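Two-armed table robot taking shape at Nikwood workshop

4/24/19

Members of the Nikwood shared workshop are building a tabletop robot that sorts small household items, using two jointed arms and a set of controls put together on site.

The project is led by Masanobu Sasaki, who joined the workshop in August and has since put 334 hours into it. The build is called Tandau. Members have raised 1765 pounds towards a target of 3000, and the rest is needed for spare joints and a better power supply.
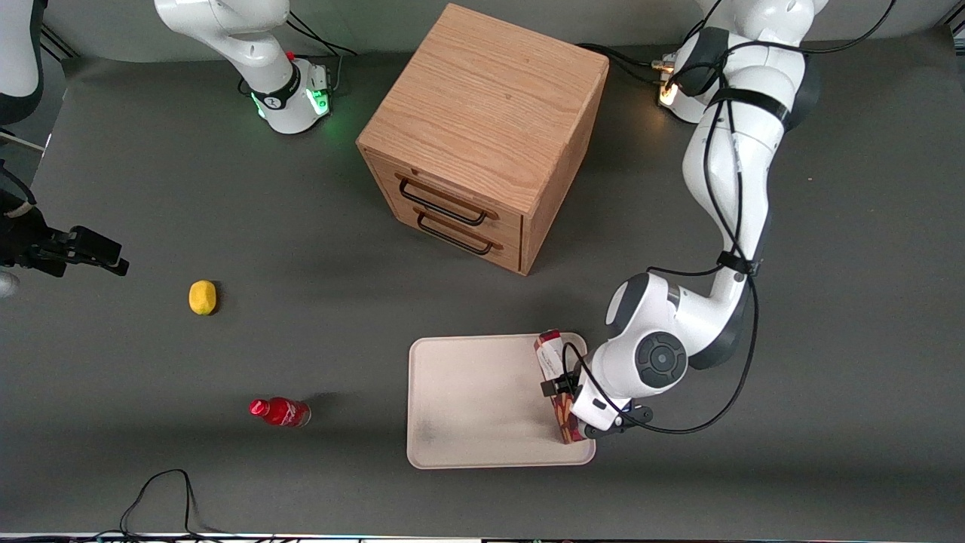
Work at present is on getting the arms to pick things up and set them down on a tray without knocking over whatever is next to it. Boxes, bottles and fruit are used for practice, along with a small wooden cabinet with two drawers.

"Boxes are the easy part," said Sasaki. "Fruit rolls, and drawers need a pull in a straight line, which the arms don't like doing."

Seven members are working on the control software. The workshop plans to show the robot at its next open evening, and anyone with experience of motor wiring is asked to get in touch through the front desk.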